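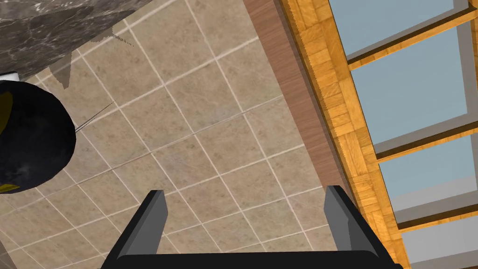 Kwame Adjei wrote to ask whether the summer watering hours apply to tenants as well as owners. They do. The schedule adopted by the Stesville Water District covers every metered address, and the person who uses the water is expected to follow it.

Watering by sprinkler is permitted before 9 a.m. and after 7 p.m. through the end of August. Hand watering with a shutoff nozzle is allowed at any hour.
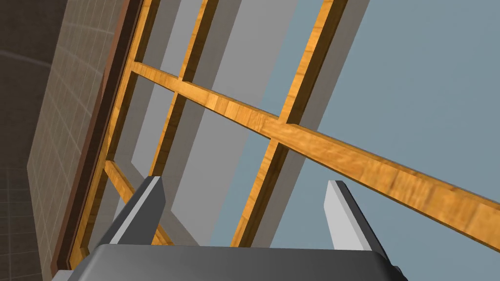 Vegetable beds and young trees remain exempt from the sprinkler hours, provided the water is applied at the root. The exemption extends to climbing plants. Residents who grow beans or grapes on a tall wooden lattice like this one should direct water to the base of the supports and leave the upper growth dry. Drip lines may run overnight.
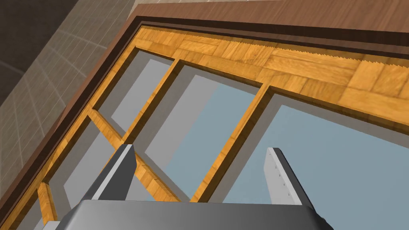 Reading time: 1 minute

The District received 39 requests for hardship permits last summer and granted 33 of them. Most concerned newly laid sod on Nimri Road, where the main was replaced in the spring. Permit forms are available at the front counter and must be renewed each month. Applicants should bring a recent bill and the date of planting.
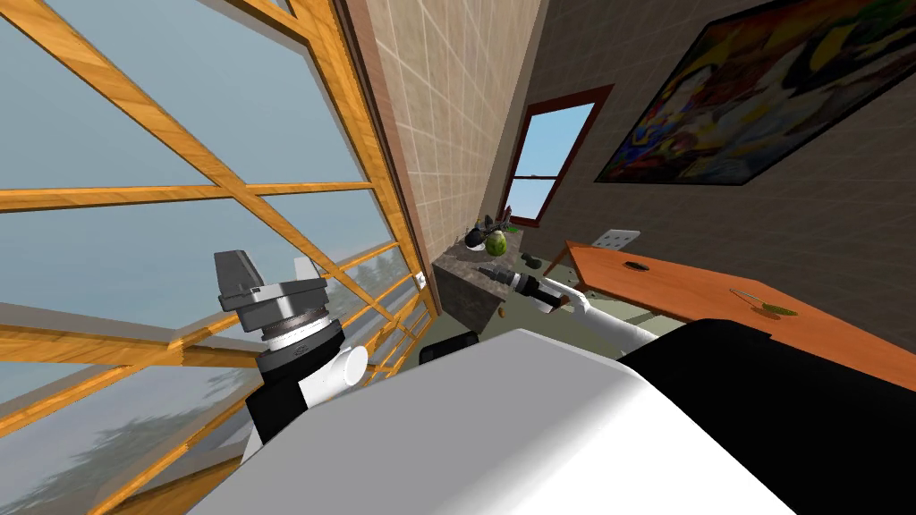

53 words

Crews will flush hydrants in the Basard neighborhood during the second half of June. Tap water may appear cloudy for a short time. Customers should run a cold faucet until it clears and delay washing light-colored clothing. Questions about flushing or meter readings may be directed to the District office on Clumis Street.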